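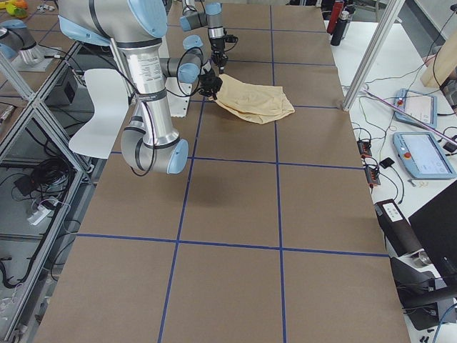 Ticket 2357
Subject: Paper and tape on the big work table
Location: Kurnness, ground floor workroom
Category: Furniture and surfaces
Status: Closed

Reported problem
Brown paper on the large table will not stay flat. It bubbles between the blue tape lines, and the cloths catch on the ridges when they are folded. Tape lifts at the crossings. Paper is from Kameck, tape is the blue Avach roll from the supply shelf.

9:40 am
Checked the table top under one end of the paper. Old adhesive from the last covering, mostly near the middle. The paper was laid straight over it.

10:15 am
Pressed the bubbles out by hand. They came back within the hour. Pressing is not a fix.

11:30 am
Took everything off the table and pulled the paper. Cleaned the top with Shirazi surface cleaner, 2 passes, and let it dry with the door open. About 100 minutes before it stopped feeling tacky.

1:45 pm
Cut new paper from the same roll and left it flat on the bare table with books on the corners. The roll had been stored on end and the paper had a strong curl.

3:20 pm
Taped the new sheet down. Long lines first, then the cross lines, working from the center out. Rubbed each crossing with the back of a spoon. No bubbles so far.

Next morning, 8:50 am
Paper still flat. One crossing had lifted at the near end. Replaced that piece with a longer strip. Beige cloth folded and unfolded across the tape several times without catching.

Resolution
Residue on the table top and curled paper. Tape was fine.

Follow-up
Store paper rolls lying down. Do not slide the cloth bin across the table. Reordered paper, 200 feet, same weight. Reopen this ticket if the bubbles return.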